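week 2, handheld gripper data → policy. Notes from Friday's lecture, 31 Jan 2020, cleaned up a bit, slides go on the course page when I get to it

## Where we left off

Teleop gives you clean robot data but slow. Very slow. The alternative from last time: put a camera on a gripper a person holds, walk about, do the task, train on that. No robot in the loop until test time. Lu is our version of the tool (same fingers as the lab arm, one camera at the wrist). Kolumis is the training code, use the course branch, not main.

Today: what goes wrong between the person's demo and the robot's rollout, and one method for finding the bad parts of the data.

## 1. The gap

Three sources, in the order we care about them this week:

- **pose.** Tool pose comes from the camera itself, visual tracking. If tracking slips, the action labels are wrong even when the picture looks fine.
- **view.** Policy sees what the wrist sees. Anything in view at training but missing at test is a shortcut waiting to be learned.
- **timing.** Image and gripper width are logged on separate clocks. Must line them up before training. Homework 1 was this, most of you got it.

Write the policy as a map from the last few images o to a short chunk of actions a. Loss is plain regression on a for now, we do diffusion in two weeks. Point is that the loss trusts a. It has no way to know a came from a bad track.

## 2. Why tracking slips

Tracker picks corners, matches them frame to frame, solves for camera motion. Assumes the world stands still and that a point on a surface stays on that surface. Two ways to break it:

Blank view. Close to a plain wall, no corners, the solver drifts. Easy to spot, match count drops.

Shiny view. Much worse. A mirror or polished metal gives plenty of corners, all belonging to the reflected room. On a flat mirror the reflected points at least act like fixed points behind the glass. On a curved one the virtual points slide over the surface as the camera moves, and no single rigid motion explains them. Match count stays high, so the simple check passes and the pose is rubbish.

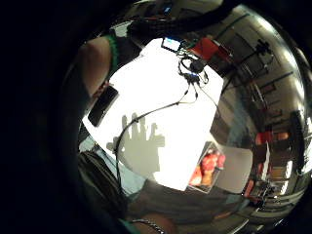 So the test has to look at agreement, not at how many matches there are. Fit the rigid motion, then ask how well the points obey it. Call the leftover the residual r_t, median over points, in pixels. High matches plus high r_t is the signature of a reflection. Low matches plus any r_t is the blank wall. Treat them separately, they need different fixes.

Careful: the person doing the demo shows up in reflections too. A moving arm in a mirror is a moving object as far as the tracker is concerned. Same for hands seen directly. Mask what you can.

## 3. The filter (Stadine)

Stadine is just a scoring pass, run before Kolumis reads anything. Steps:

1. Track the whole episode forward.
2. Track it again backward.
3. At each step compare the two motions. Call the difference d_t.
4. Flag the step if either r_t or d_t is over threshold.
5. Grow each flagged stretch a little on both sides, drop it, split the episode there.

Do NOT interpolate across the gap. Someone asks every year. The made-up actions in the middle look smooth and the policy likes them very much, then it cuts corners at contact.

Thresholds are set per tool. Pick them on a calibration episode with markers on the table, then leave them alone.

## 4. Result

Course set, 400 demos, the put-away task. Train one policy on everything, one on the filtered set. Same network, same steps, same seed. 90 test rollouts for the filtered policy: 52 successes. I don't have the full run for the unfiltered one yet so no comparison on the board, don't quote one.

What you can take from it: the pipeline runs end to end. What you can't: that filtering is what helped. Need the matching baseline, and ideally a thrid policy with the same amount of data dropped at random. Good exam-type argument, think about why the random one matters.

Failures, from my notes: mostly late closing near the object, some stalls. Late closing smells like timing (see 1), so check your offsets again.

## 5. Open stuff

- Filter throws away exactly the shiny objects. If the task IS a shiny object you've now got no data on it. Bias, say so in the writeup.
- Inertial sensor would help with both failure cases. Lu has one, the log format is a mess.
- Gristora (the episode viewer) plots r_t under the video. Look at the video while you look at the curve, please.

## For next time

Run Stadine on your own group's episodes. Hand in one plot of r_t and d_t for a good episode, one for a bad one, and a short paragraph on what the camera was looking at when the curve went up. Half a page is plenty. If none of yours are bad, your threshhold is too loose.

Reading: the September handout on two-view geometry, only the part on outliers.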